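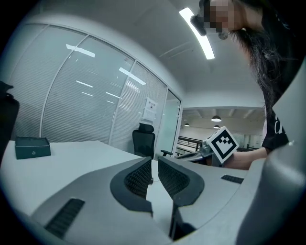 How clean does a laser mirror have to be before it goes back on the bench? Cleaner than the lens tissue you just dragged across it, according to a new service note from Ertürk, the optics supplier in Sinthorpe.

December 2, 2025
By the optics desk

The note covers dielectric mirrors for pulsed lasers and runs to 12 pages, most of which could be replaced by the sentence "stop rubbing." Ertürk wrote it after going through the mirrors customers sent back as defective over a span of 6 months, ending in May. The coatings had mostly been fine when they left the building. What came back had swirl marks, dried solvent rings and, in one case, a thumbprint so complete that the inspection team proposed filing it with the authorities.

A high-reflectivity coating is a stack of very thin layers, and it fails first wherever something is sitting on it. A speck of dust soaks up light from the pulse, heats up and takes a small crater of coating along when it leaves. The next pulse finds the crater. Users then write in to say that the damage threshold on the data sheet is a work of fiction.

The recommended routine is short. Blow the surface off with clean, dry gas, held at an angle. Look at it under a bright light from the side. If it looks clean, put the blower down and go do something else. If it doesn't, lay a fresh tissue on the optic, add a drop of reagent-grade solvent and draw the tissue across once, slowly, with no pressure. Then throw the tissue away – including the half that still looks perfectly good.

Canned air gets a paragraph to itself, and it isn't a friendly one. Propellant can spit onto the coating and leave a film that's harder to remove than the dust was. Breath is treated in much the same spirit.

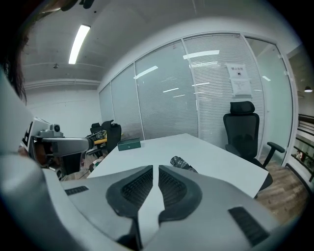
Bruratdale, which runs a laser marking line in Wonthorpe, was less charmed by the advice, replying that single-pass cleaning is lovely in a quiet lab and that its own mirrors live next to a machine that makes smoke for a living. Its preference is a sealed beam path and a cheap sacrificial window at the end of it, swapped out when it goes cloudy.

Ertürk doesn't disagree, and happens to sell the windows. It also sells a cleaning kit with a hand blower, tissues and an inspection lamp for $1,799, a price that should encourage people to leave their mirrors alone. The service note is free on request, and the company asks that it not be used to wipe anything.

Contact the optics desk | © 2025 All rights reserved | Back to top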